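Automation at work: hours changed after new machines came in, what should we ask for?

Posted 4/18/26 in Work and Workplace

I work in the back area of a small appliance and homewares warehouse run by Trurnmont. In March they put in a sorting line from Uvow that reads labels and sends cartons to the right bay. Before that, two of us did it by hand each shift, and whoever had a spare half hour did the bins, the flattening and the sweeping.

The sorting is now done by the line and I have been moved to what the roster calls "floor support". That means clearing jams, breaking down cardboard, changing bin liners and wiping the label readers. My pay rate is the same but my hours went from 41 to 40, and I no longer get the small loading for sorting.

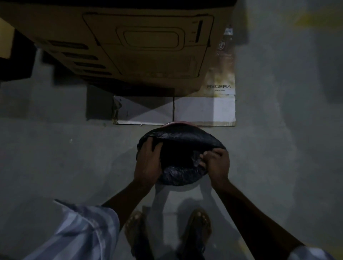
None of it is hard, but it is a lot more bending than I used to do. The line does 786 cartons on a normal day and the packing waste comes off it faster than it did when we set the pace. The supervisor says the job is "lighter" now because the machine does the lifting. I don't think anyone has looked at what is left over.

Has anyone been through this? Is it reasonable to ask for the role to be written down properly, and for some rotation?

trotico_nights

Yes, it is reasonable. We had the same thing at Ulloa when the wrapping machine came in. The job description stayed the same for months while the work changed completely. What helped was keeping a plain diary for two weeks — start time, task, how long, anything that was sore. Then I asked for a meeting and took the diary with me.

Ask for three things in writing: the new duties, who clears jams and whether the line is stopped first, and what happened to the loading. Check your agreement on the last one, as a loading tied to a task can sometimes be dropped, but they may have had to consult you before changing the roster. If you have a health and safety rep, talk to them before the meeting.

On the bending, we got the bins put up on low stands and swapped every two hours between waste and the packing bench. It cost them very little.

baysidepacker

They did this to us too. Get used to it, the machine is not going back. At least you kept your hours, more or less.

lineside_lou

I look after a line like that at another site. Please sort out the jams first. You should be shown how to isolate it, and your name should be on the training record before you put a hand in there. If "floor support" was added without any training, raise that on Monday.

Also ask whether you can be trained on the control panel. Ours was kept to the supervisors to begin with, then they found the floor staff could fix most faults quicker. Two of them are on a higher grade now and the bins are shared out across the shift.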